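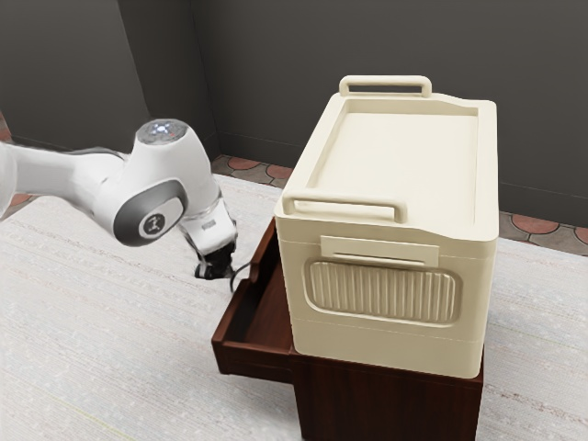
A simulated white arm with a two-fingered gripper beside an open drawer, from the Iltar planning software.

Ekesside picks Gurnex to plan its first robot arms, with buying to start next year

EKESSIDE, 3 August 2019 - The Ekesside storage center will test its first robot arms on screen before it spends money on any of them. Under an agreement signed in July, Gurnex will supply its Iltar planning software and help the center draw up an equipment budget.

The center keeps small parts and records in 392 drawer cabinets, and staff open and close drawers all day long. Iltar lets the team place an arm next to a cabinet, try different grippers and mounting heights, and see how much floor space each setup needs. Up to 1,000 trial runs can be lined up overnight, and the results are ready to compare in the morning.

"We've wanted to do this for years, and now we get to try things out before we sign for them!" the center said in a statement. "Our budget has to cover the arm, the gripper, the cables, the training and the spare parts - it's great to have all of that on one sheet."

The planning stage will last 90 days and cover 4 types of cabinet. Gurnex will then hand over a list of equipment with costs for purchase, lease and yearly service. Després, which fits out the center's storage rooms, will check the list against the floor plans.

Ekesside expects to ask suppliers for prices once the list is approved. Suppliers who want to receive the request can write to the Ekesside purchasing office.

Last updated: 3 weeks ago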